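Magnesium glycinate

Magnesium glycinate is a dietary supplement in which magnesium is bound to the amino acid glycine. It is sold as tablets, capsules and loose powder.

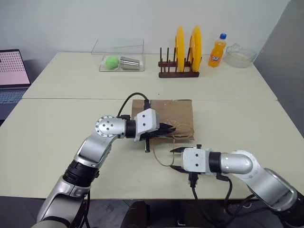 According to the Skasmont handbook, the most common mistake among buyers is to read the weight of the whole compound as the weight of the magnesium, and a label should state the second figure first.

Composition

Magnesium makes up a small share of the compound by weight; the rest is mostly glycine. The part available as magnesium is called elemental magnesium. Some products are "buffered" - that is, mixed with magnesium oxide, which raises the elemental content of each tablet. Buffered products do not always say so on the front label.

Forms

Zastuleck sells a plain powder with a measuring scoop. The Aerts tablet holds 813 mg of the compound and is taken with food, 2 per day. Orkside makes a capsule and supplies it in bulk tubs of 3,000 for repackaging under other names.

Use

The supplement is taken by people whose diet is low in magnesium. It is often chosen over magnesium citrate or oxide by users who find that those forms loosen the stool. Large doses can still cause nausea and cramps. People with kidney disease should take magnesium only on medical advice. Magnesium can reduce the uptake of some antibiotics, and the two are usually taken several hours apart.

Storage

Tubs are kept closed and dry. The powder draws moisture and may cake.

See also

Magnesium citrate
Chelated minerals
Glycine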